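Briltberg号 2泊の船旅レビュー(Prarketport発着・内側客室)

8月にPrarketportからBinbridgeまで往復する2泊の航路に乗ってきました。運航はDuggan、船はBriltberg号です。日本語の情報がほとんど見つからなかったので、これから予約する人の参考になりそうなことをまとめておきます。乗ったのは一番安い内側客室、大人2人での利用です。

予約と料金

公式サイトから直接予約しました。料金は2人1室で548ユーロ。往復の乗船、客室、朝食2回が含まれます。夕食は別料金で、レストランかカフェテリアを当日選びます。海側客室との差額は思ったより大きく、寝るだけなら内側で足りると判断しました。

予約サイトは英語のみです。支払いのあとに確認メールが届きますが、乗船券は別のメールで、出発の数日前に来ます。最初のメールだけを印刷して持って行くと窓口に回されるので注意してください。前に並んでいた人がそれで時間を取られていました。

乗船まで

Prarketportのターミナルは駅から離れています。路線バスで37分、終点の一つ手前で降ります。終点は貨物側のゲートで、歩いて戻ると遠いです。バスは本数が少なく、夕方の便を逃すと次の出航手続きに間に合わない可能性があります。

ターミナルの建物は新しくありません。待合室には椅子が十分にありますが、売店は一軒だけで、乗船開始より前に閉まりました。手荷物検査は簡単なもので、列に並んでから客室に入るまでスムーズでした。大きいスーツケースは預けることもできますが、下船時の受け取りに時間がかかるようなので、私たちは持ち込みました。

客室

471号室でした。船の中ほどの低い階で、揺れが少ない位置です。エレベーターからは遠く、廊下が狭いので、スーツケース同士だとすれ違えません。

室内は下段がソファ兼用、上段が壁から引き出す二段ベッドです。マットレスは硬め。上段は天井が低く、座ると頭がつかえます。シャワーとトイレは部屋の中にあり、お湯は安定して出ました。タオルは1人1枚、石けんはボディソープのみで、シャンプーと歯ブラシは持参が必要です。コンセントは机の横に二つ。枕元にはないので、寝ながら充電したい人は延長コードがあると便利です。

音は、エンジンの低い響きが一晩中続きます。私は気になりませんでしたが、同行者は耳栓を使いました。空調の温度は部屋で変えられるものの、効き目は弱く、夜中は少し寒かったです。毛布は案内所で追加を頼めます。

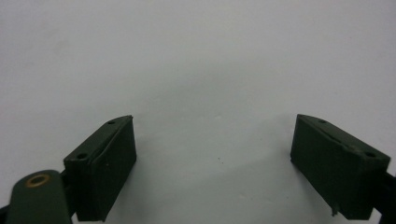 食事

1日目の夜はレストランのビュッフェ、2日目はカフェテリアにしました。ビュッフェは魚料理の種類が多く、燻製の鮭とじゃがいものグラタンがよかったです。肉料理は味が濃く、野菜は少なめ。早い時間の回は家族連れで混むため、ゆっくり食べたいなら遅い回を勧めます。

カフェテリアは皿ごとに会計する方式です。スープとパンで済ませればかなり安く上がります。朝食は2日とも同じ内容で、コーヒーは薄いです。

船内の過ごし方

設備は免税店、バー、小さな映画室、子どもの遊び場といったところ。免税店は酒と菓子が中心で、化粧品の棚は小さいです。値段は菓子が町のスーパーとあまり変わらず、酒は少し安い程度でした。

バーでは夜に生演奏があります。私たちが乗ったときはDonal Flanaganというギター弾き語りの人で、古い曲を静かに演奏していました。音量が控えめで、話をしながら聞けるのがよかったです。

船内Wi-Fiは無料ですが、遅いです。メッセージの送受信はできても、地図や写真の読み込みは厳しいので、必要なものは港にいるうちに保存しておいたほうがいいです。

Binbridgeでの寄港

滞在できるのは最大16時間です。ただし帰りの乗船締切が早めに設定されているため、町で使える時間はそれより短くなります。港から旧市街までは歩ける距離で、途中に坂があります。市場と教会を見て昼食をとり、港沿いを歩いて戻るくらいなら余裕がありました。郊外まで足を延ばすなら、バスの時刻を先に調べておいてください。

荷物は客室に置いたままで構いません。客室のカードキーが再乗船の確認にも使われるので、外出時は必ず持って出ること。

よかった点

往復とも同じ客室を使える
シャワーの湯量が安定している
ビュッフェの魚料理
Binbridge港から町が近い

気になった点

Prarketport側のアクセス
枕元にコンセントがない
夜間の空調
Wi-Fiの速度

評価は5点満点で3.5です。船内の豪華さを期待する人には向きませんが、宿代込みの移動手段として考えれば値段相応でした。次に乗るなら、同じ階でもう少しエレベーターに近い部屋を希望するつもりです。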